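Fako Day Backpack, Gray
Item 686 – Villex School and Office

A plain fabric backpack for class, the library or a short commute. The outside is a heathered gray weave, and the main compartment closes with a zipper along the top. The lining is black. Sold empty.

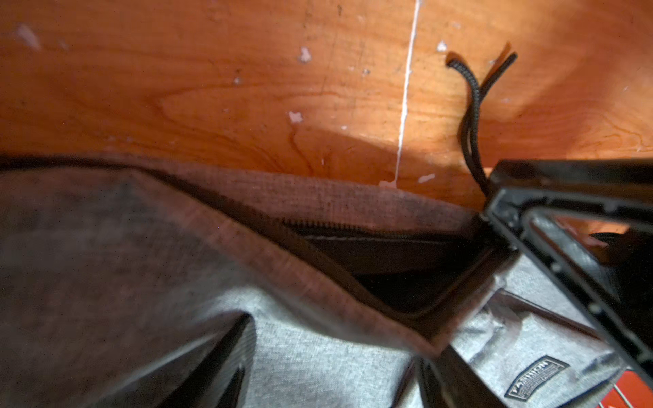

Load the flat things first. A hardcover book goes against the back, a notebook in front of it, and the pencil case lies across the top where you can reach it. Small hard items such as a stapler do better in a pouch – loose, they end up at the bottom under everything else.

Weight: 600 grams
Main zipper: 40 cm
Ships from our Radonjić warehouse in 8 days

To clean, empty the bag and wipe it with a damp cloth and a little dish soap. Leave it open to dry. Do not machine wash or iron.

If you keep your desk things in one place, pack from there at night. A carrying case with a hard shell takes up a lot of room, so try it in the bag before you add the books. Paperbacks can fill whatever space is left. 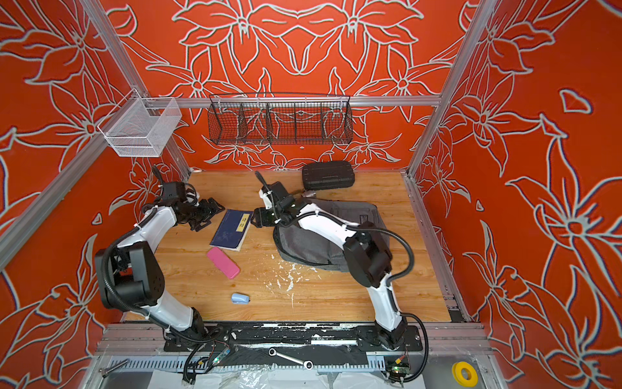
Radomir Janevski wrote to us in September that he puts the stapler inside the pencil case and has stopped looking for it. He also asked for a second color. We have only the gray for now.

Returns are accepted with the tag still on.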